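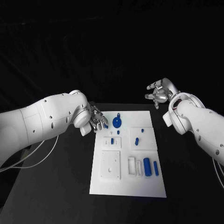

Can the Cindine hand be fitted to an arm we already own?
It fits any arm that takes the Prirnora wrist plate. Other arms need an adapter, which is ordered separately and adds a little length past the wrist.

Cindine Multi-Finger Hand, Left and Right
Sold by Prirnora. Page updated 12/25/19.

The Cindine is a jointed metal hand for bench work with small parts. It is sold singly or as a matched pair. Each hand ships with a wrist plate, a cable set and a printed setup sheet. The control box is extra.

Rated cycles between finger checks: 200
Position steps per finger: 256
Cable length: 200 cm
Control box: Dondilen or Babalola

Trying a pair before you buy
Demo pairs go out on two-week loan with the peg board. The board is a flat white sheet with white plates and fixtures on it, plus blue pegs, a gear-shaped piece and two cylinders of different thickness. The small pegs call for a fingertip grip. The thick cylinder is better for testing a wider grasp. Run the same layout with your present gripper first and keep the times.

Set the board where both hands can reach its far edge. Let the cables hang with slack under the forearm and check them at full reach. In the second picture the right hand has its fingers bent down over a square plate, close to a small blue peg, with the left hand raised clear of the board. Work one hand at a time like this until the finger positions are set.
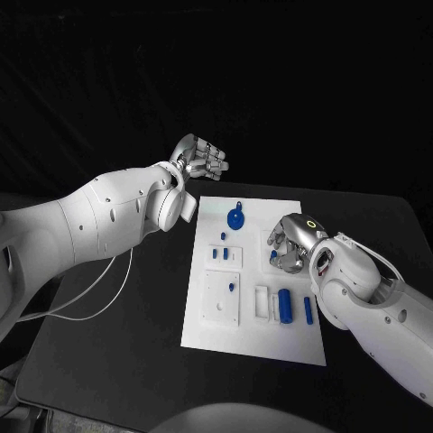

Choosing a control box
The Dondilen box stores over 200 hand positions and runs both hands from one unit. The Babalola box runs one hand and costs less. Buyers who only need a right hand usually pick the Babalola. The two boxes use different plugs, so state which one you have when ordering spare cables.

Loan requests are filled in the order received. Return shipping is paid by the borrower.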